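The shoe corner, before the holidays
Dec 20, 2021

My sister writes me that the guests will come with big suitcases, and so I started to look at my own things with the eyes of a guest. The first thing a guest meets in our flat is shoes. It was always so, also in my parents' house, where the shoes stood in a heap behind the door and my father looked every morning for the left one.

In August I bought a small rack from Olaniyan, the second-hand shop behind the bus station in Cirnside. It has a black metal frame and wooden shelves, and the wood at the back edge of the top one is a little raised, so the shoes cannot fall behind. I had looked at a new one before that, in the Mumance catalogue, but it was wide like a sideboard and I did not like the doors. With doors you forget what you own. I carried mine home in two trips, because the screws were in a jam jar and I did not trust myself with everything at once.

For a long time the rack held everything: boots, trainers, the garden shoes, a bag with shoe polish. This week I took all of it off and decided that it is only for slides. We are a slide family. In winter we wear them inside with thick socks, and visitors get a pair too if they want.

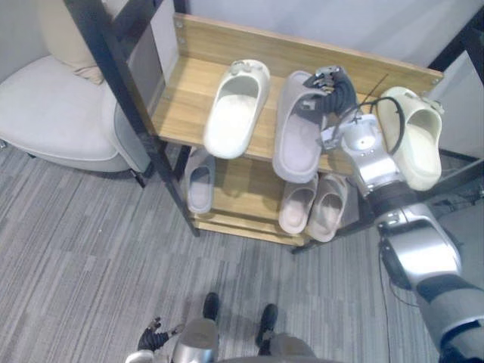

Top shelf in progress, the grey-lavender one still not straight.

I like them with the open toes to the front. My cousin Chidubem Shehu puts hers the other way round, heels to the front, and she says it is quicker to step in. She may be right, but then you see only heels, and the nice part of a slide is the strap. Some of ours have small charms clipped on it. I was against the charms at first (they catch on the trouser leg), but now I find them practical - when two slides have nearly the same colour, the charm tells you which is which before your first coffee.

The colours are a small problem, I admit. Off-white, cream, beige, light grey. In the shop each one looked special, and at home they are all cousins. The two beige ones live on the lower shelf, side by side, and it is darker down there, so I must bend to see them well.

For cleaning I use warm water, a drop of dish soap and an old toothbrush. The grooves of the sole need the most patience. After that they dry on a towel, away from the heater. I once dried a pair directly on the heater and they became one size smaller, which my nephew was happy about.

The armchair stays beside the rack. I tried it at the window for two days, but I missed having a seat near the shoes, and my knees missed it more. The boots went into a Famum box under my bed. I still have no place for the umbrellas. At the moment they lean behind the bathroom door and fall down when somebody opens it quickly, so if you have a good idea for three long umbrellas in a small flat, please write it to me in the comments.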